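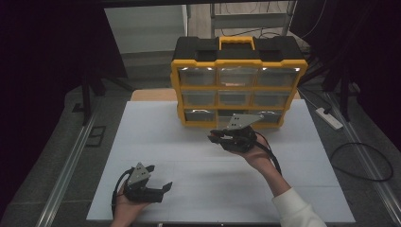 Section 3. Sorting your beads before you start

Welcome back! If you have worked through Section 2, your Gamine bead loom is standing square and the warp threads are tight. Now comes my favourite part of the whole set-up, and the one most new weavers skip — getting the beads in order. An evening spent on it will make every pattern in this guide far more fun to weave.

The Brititz starter pack holds 4000 glass beads in five colours, with each colour in its own paper packet. The packets tear easily, so have your containers ready first.

3.1 Setting out your beads

1. Clear a flat surface with good light. Daylight is lovely if you can get it, as the two blues look very much alike under a warm lamp.

2. Lay a soft cloth or bead mat in front of you. Beads bounce, and they bounce a long way!

3. Choose a container for each colour. Small drawers, jars with screw lids and old spice tins all work well.

4. Write the colour letter from your pattern card (A to E) on a sticker and put one on each container. Do this before you open any packets.

5. Snip the corner of packet A and pour the beads slowly into a shallow dish.

6. Pick out any misshapen beads. You will find a few very thin or very fat ones in most packets, and they pull a row out of line. Keep them, though — they make charming fringe ends.

7. Tip the good beads into container A and close it before going on to packet B.

CAUTION: Glass beads are small enough to choke on. Keep them well away from young children and pets, and check the floor when you finish.

Note: If two colours get mixed, don't throw them out. Ritu Rawat's border on pattern card 5 was designed for mixed beads and looks wonderful in any blend.

3.2 Threading the needle

1. Cut an arm's length of Kunonby thread. Longer pieces tangle.

2. Run the thread across the wax block twice, then smooth it between finger and thumb.

3. Pass the end through the eye of the long needle and leave a tail as long as your hand. Don't knot it.

4. Tie the other end to the left-hand warp thread with a double knot.

CAUTION: The long needle bends with use, and a bent one can snap. Change it as soon as it no longer lies flat on the table.

3.3 A test row

Pick up one row of beads in any colour you like, slide them under the warp threads and press them up into the gaps with a fingertip. Bring the needle back through the beads, this time above the warp. Pull gently. The row should sit flat with no thread showing at the ends.

If the beads crowd together, your warp is too narrow — go back to Section 2 and move the outer threads out by one notch. If the row slides about, tighten the warp by half a turn and try again.

Happy with it? Then leave that row in place as your first one and turn to the Solanki diamond pattern in Section 4.

Text and patterns by Lumturie Berisha. Revised September 25, 2022.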